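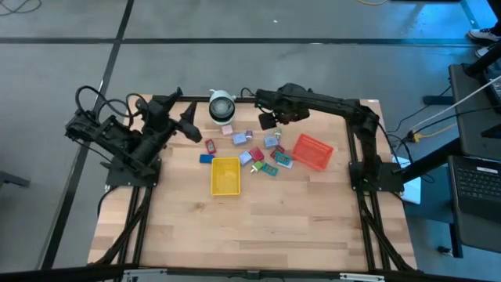
Photo: Grolo student robotics club

Subject: Re: [grolo-list] Sorting task, second round, and a question on baskets

Dear all,

Thank you for the answers to my last message. I was asked to write to the whole list how the project stands before the June meeting, so I try to do it in order.

Our group is making the sorting task for the Văduva student competition. Two arms share one table, small blocks and small packages are mixed in the middle, and they must go into two baskets, one yellow and one orange-red. The rules give the teams a free choice of method. We chose to learn from demonstrations, which means that a student moves the arms by teleoperation and the computer records, and later a policy is trained on the recordings. Our plan is 600 demonstrations. Until now we have 200 that I consider clean. There are more on the disk, but in many of them the operator corrected the grasp several times, and I do not want to train on my own hesitation.

The main problem of the first month was the middle of the table. When both arms want an object from the center, one has to wait, and every operator waits in a different way. One moves back high, another one stays low and blocks the view. After training, the policy did both, one after the other, and it looked very nervous. We now have a written rule: the arm that waits goes up and back to its own side, and it opens the gripper there. It is a simple rule and I should have written it in the first week.

The second problem is the flat packages. The blocks are easy, you come from above and close the fingers. A flat package slides when the finger touches it. We practice with a slow approach and with the fingers parallel to the short side. For beginners this is tiring, so please do not put a new student on packages only. Give them a mix.

The Grellis group asked how we keep the start positions different enough. Our answer is that the person who resets the table is not the person who operates. We change the place of the objects after every recording and the place of the baskets after every ten. It costs time. If somebody has a faster method which does not need a program, I would be glad to learn it.

I also have to correct something from my earlier message. I wrote that the camera view from above is sufficient. It is sufficient for the blocks in the open area. It is not sufficient when the gripper comes between the camera and the object, so we started to record a second view from the side, lower, near the height of the table.
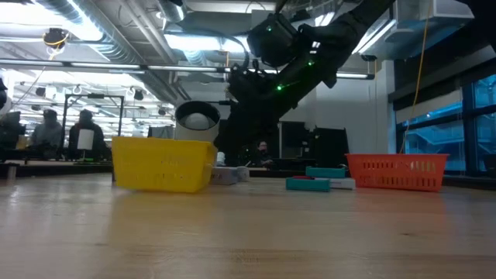

In thread 2907 the Grellis group wrote:

> We have the same arms problem at the center, but we are
> not sure that a rule for the operators is the right answer.
> If the demonstrations are all so polite, the policy has never
> seen a conflict and will not know what to do in one. We
> would keep some bad ones in the set. Also, why do you move
> the baskets? At the competition the baskets have fixed places
> on the drawing, or do we read an old version?

For the baskets: you read the correct version, but please look at the note under the drawing. The judges may turn a basket or shift it before the run. Last year two teams from Betano lost their points on this, their arms dropped the blocks exactly where the basket was in training.

For the conflicts: I agree with half. I would keep recordings where the arms come close and one of them gives way late. I would not keep the ones where they touch. We can separate them in the folder with a different name, and then everybody can train with them and without them and compare. If you want to try it first, I will upload the clean 200 this evening after 20:00, in the usual place.

Still open from our side:

Who has a spare gripper finger, left or right. Ours has a small crack and we print a new one, but the print is softer.

Who will write the page on calibration. I can check it, but my English is slow and it would take me until the end of the month.

Please answer to the list and not only to me.

With kind regards,
for the sorting group, Grolo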